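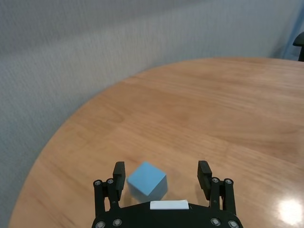 Eltora-Würfel: Greifdemonstrationen auf Tischplatten

Stand: 2026-03-01

Kurzfassung

Der Datensatz enthält 479 Episoden, in denen ein Roboterarm mit Parallelgreifer einen einzelnen hellblauen Würfel von einer Tischplatte aufnimmt. Alle Episoden wurden von Hand ferngesteuert. Er ist als Trainingsmaterial für Imitationslernen gedacht und gehört zum Projekt Eltora. Vorgänger war die kleinere Sammlung Stosine, deren Episoden hier nicht übernommen wurden.

Inhalt einer Episode

Jede Episode liegt in einem eigenen Ordner und besteht aus dem Video der Handgelenkkamera, den Gelenkwinkeln, der Greiferöffnung und einer kurzen Textanweisung. Bilder und Zustände werden mit 20 Hz gespeichert und tragen dieselbe Zeitbasis. Eine feste Außenkamera gibt es nicht. Wer eine braucht, muss auf einen anderen Datensatz ausweichen.

Am unteren Bildrand ist immer der schwarze Greifer zu sehen, mit Handfläche und beiden Fingern. Wir haben ihn nicht maskiert. Der Würfel kann teilweise von der Handfläche verdeckt sein, vor allem kurz vor dem Schließen.

Aufteilung

Heitmann: 200 Episoden, runder Holztisch vor grauer Wand
Bunderby: 200 Episoden, rechteckiger Tisch, andere Raumbeleuchtung
Rest: 79 Episoden mit wechselnden Startposen, nur für die Auswertung

Die Namen Heitmann und Bunderby bezeichnen die beiden Aufbauten und stehen so auch in den Metadaten. Der Teil »Rest« sollte nicht ins Training gehen, sonst sind die Ergebnisse nicht mit unseren vergleichbar.

Ablauf der Aufnahme

Der Würfel wird vor jeder Episode neu auf den Tisch gelegt und dabei auch verdreht, sodass mal eine Fläche und mal eine Kante zur Kamera zeigt. Der Arm startet mit geöffnetem Greifer. Die Bedienperson fährt den Greifer über den Würfel, senkt ihn ab, schließt und hebt an. Die Episode endet, wenn der Würfel frei über der Platte gehalten wird oder die Bedienperson abbricht.

Abgebrochene Episoden bleiben im Datensatz und haben im Feld »erfolg« den Wert 0. Korrekturen während der Fahrt wurden nicht herausgeschnitten – gerade seitliches Nachsetzen, wenn der Würfel zu nah an einem Finger liegt, soll gelernt werden können.

Bekannte Einschränkungen

Die Platte bei Heitmann glänzt. Das Deckenlicht erzeugt helle Flecken, in denen die Maserung verschwindet. Modelle mit starker Farbnormalisierung hatten damit bei uns Schwierigkeiten.

Bei schnellen Bewegungen sind die Würfelkanten unscharf. Eine Nachschärfung wurde nicht vorgenommen.

Es gibt nur ein Objekt und nur eine Farbe. Für Aufgaben mit mehreren Gegenständen oder mit Ablenkern ist der Datensatz ungeeignet.

Die Greiferöffnung wurde bis Oktober in einer anderen Skalierung geschrieben. Die betroffenen Dateien sind umgerechnet, die Rohwerte stehen zusätzlich im Feld »oeffnung_roh«.

Nutzung

Verwendung für Forschung und Lehre ist frei. Bei Veröffentlichungen bitte den Projektnamen Eltora und das Standdatum angeben. Fehlerhafte Episoden können mit Ordnernamen im Ticketsystem des Projekts gemeldet werden – sie werden dann in der nächsten Fassung markiert, aber nicht gelöscht.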